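Okay, meteor shower thread, because I drove 87 miles for this and I need to tell somebody. Went out past Colta with the astronomy club in August and got home at 5 a.m. with a stiff neck and a huge grin.

Our spot was the gravel lot by the old Chávez orchard. So dark!! My eyes took forever to adjust and then the Milky Way was just... there, all the way across.

I kept a tally on the back of an envelope. 111 meteors between midnight and 3:30, and one fireball that left a trail long enough for everybody to yell about it (I yelled the loudest, sorry to the family in the next row).
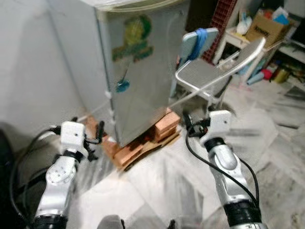 Gray fridge, marble tile floor.

Stuff I'd bring again: reclining chair, wool socks, a red flashlight, way more snacks. Stuff I'd skip: the telescope. You want the whole sky for this and mine stayed in its case all night.

Next one is the December shower, probably up at Fesska if the road's open. 70 people came to this one so carpool if you can. Reply if you want a seat, I've got two.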